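# Visit report: Jevville materials recovery facility, October open day

The Jevville facility opens its sorting hall to visitors once a year. I went for the two-container stream, which our own municipality is considering as a replacement for single-bag collection, and for the bale quality figures, which are hard to get by email. The tour started at 9:30 a.m. and lasted a little under three hours including the question period. Hard hats and vests were supplied. Closed shoes were required and checked at the gate.

## Reception and tipping floor

Trucks enter over a weighbridge on the north side and leave over a second one on the east. Each load is logged by route number, and the operator at the window can refuse a load on sight. The floor is divided by concrete blocks into four bays. Two are for mixed containers, one is for cardboard, and one is kept clear for rejected loads waiting to be sent back.

The facility took in 609 tons of containers in the month before the visit. The bays were less than half full when we walked through, and the guide put this down to the early hour, with the longer rural routes due after lunch. A wheel loader feeds the infeed hopper. There is no bag opener. Bags are slit by hand at the first station, and two people are assigned to it on every shift. This is slower than a drum opener but breaks less glass, and glass in the container stream is the main complaint from the buyer.

## Sorting line

The line runs in this order:

1. Manual pre-sort (bags, film, large rigid items)
2. Disc screen for fines
3. Overhead magnet for steel
4. Optical unit for PET, then a second for HDPE
5. Eddy current separator for aluminum
6. Manual quality control, two stations per material

The optical units are Haker machines, bought used and refitted. The eddy current separator is newer. The belt through quality control is slower than I expected, and the sorters work from one side only, with chutes at waist height. Noise at the platform was high enough that the guide stopped talking and waited until we were back behind the door.

The weak point is full or partly full bottles. A bottle with liquid in it is too heavy for the air jets, drops short, and ends up with the residue. Crushed cans do better than flattened bottles, which slide on the belt and arrive at the jets out of position. The facility asks residents to leave caps on and not to flatten anything. Compliance is poor on both counts.

## Education room

The room upstairs is used for school groups and for trying out container and label designs before they go out to households. The program is run by Anum, a small contractor that also prints the curbside leaflets. The exercise is the same for all ages: items are put out on a table and have to go into one of two bins.

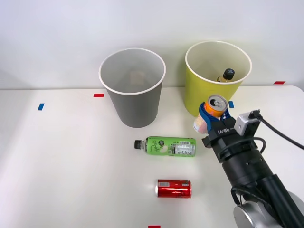
Color is the main question under study in this part of the program. The town's existing curbside containers are all one color with a stenticiled letter on the lid, and the letter wears off within two winters. Anum has been comparing lid colors, rim colors, and full-body colors with groups of residents. The group sizes are small, 169 people in total so far, and the results had not been written up at the time of the visit. I asked for a copy when they are.

An open-top bin is easy for teaching but says little about outdoor use, where a lid is needed against rain and animals. I raised this. The answer was that lids will be tested in a second round, outdoors, on a single street.

## Baling and storage

Sorted material drops into bunkers and is pushed to one baler on a rotation. Aluminum is baled last in the shift so that the chamber can be swept first. PET bales go out on open trailers to Manríquez, the regional reprocessor, which samples one bale per load and deducts for moisture and for colored material above the agreed limit. Bales are stacked three high on a paved yard without a roof. The yard has capacity for 1000 bales, and the drainage runs to an oil separator that is pumped out quarterly.

Bale tags carry the date, shift, and material code. I checked a row of tags on the aluminum stack and found all of them legible. Wire was tight and the corners were clean.

## Points from the question period

- Residue was given as 7 percent of incoming weight, excluding fines. Including fines, the figure is higher and was not given.
- Cartons are currently treated as residue. A buyer has been found, but the volume is too low to fill a trailer in reasonable time.
- The gate fee for outside municipalities is under review. No figure is available before the new year.
- Deposit containers are not pulled out separately.

## Follow-up

Request the color study from Anum, the moisture limits from Manríquez, and the residue figure with fines included. Parking for the open day is on the gravel lot across the road, and it fills before 9:00.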